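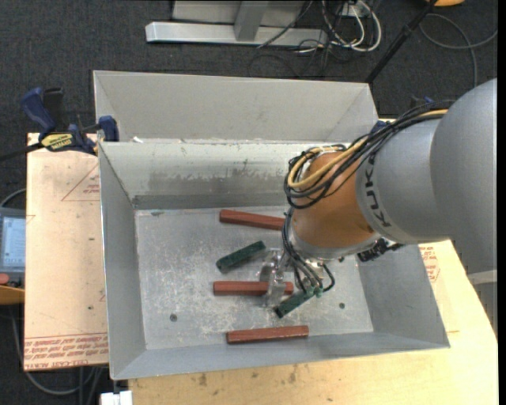
Workshops > Metalwork > Finishing > Touching up bare steel

Bare mild steel starts to rust as soon as its mill coating or oil film is broken, and indoor storage only slows this down. The method on this page covers open trays, bins and trolley beds made from sheet metal, where the damage is nearly always on the floor panel and the lower part of the walls. A grey bin floor with pale scratches and cloudy worn patches is the usual starting point for a job of this type. Smudges along an inner wall should be treated as grease until a solvent wipe shows otherwise.

The steps assume a painted steel surface. Galvanised sheet needs a different primer and is covered on a separate page. Check with a magnet and a small test scrape before buying anything: zinc shows as a soft, bright layer with no colour edge, while paint leaves a clear step.

What you need

Solvent degreaser and lint-free cloths
Abrasive paper, 120 and 240 grit
Zinc phosphate primer
Topcoat matched to the existing colour
Masking tape, gloves, goggles and a dust mask

1. Empty and clean
Remove the contents and brush out loose swarf. Wipe with degreaser, working from the top of the walls down to the floor, and change the cloth when it stops picking up dirt. Sheet edges can be sharp, so wear cut-resistant gloves under the solvent gloves.

2. Sort the damage
Run a fingernail across each scratch. If the nail does not catch, the mark is in the paint only and can be flatted and overcoated. If it catches, or if orange staining is present, the scratch has to be taken back to clean metal. Ring these with chalk.

3. Abrade
Use 120 grit on the ringed areas and feather the paint out by 2 cm on every side. Go over the whole panel with 240 grit until the gloss has gone. Vacuum, then wipe with degreaser again and let it flash off.

4. Prime
Mask the rims. Apply two thin coats of primer to bare metal only. Leave the first coat for the time given on the tin; in an unheated shop in September we allowed around 6 hours before the second. Do not prime below 5 degrees.

5. Topcoat
Spray or brush in light passes, corners first. Heavy coats sag on sloping walls and stay soft underneath. Two coats are enough for storage use. For bins that take bar stock or castings, paint alone will wear through at the same points again, and a loose rubber mat cut to the floor is a better use of money than a third coat.

6. Cure
Touch-dry is not load-ready. Keep the bin out of service for the full cure period on the data sheet.

Faults

Fish-eyes in the topcoat: grease or silicone left on the surface. Flat back and repeat step 1.
Peeling at the feathered edge: old paint was not keyed. Repeat step 3 over a wider area.
Rust bleeding through: pitting was not cleared. Use a wire wheel and prime again.

Text by Wendell Whitlock, checked by Concetta Mazza. Last revised 1/3/18.

Related pages
Priming galvanised sheet
Choosing abrasive grades
Deburring cut sheet edges
Storing solvents in a small workshop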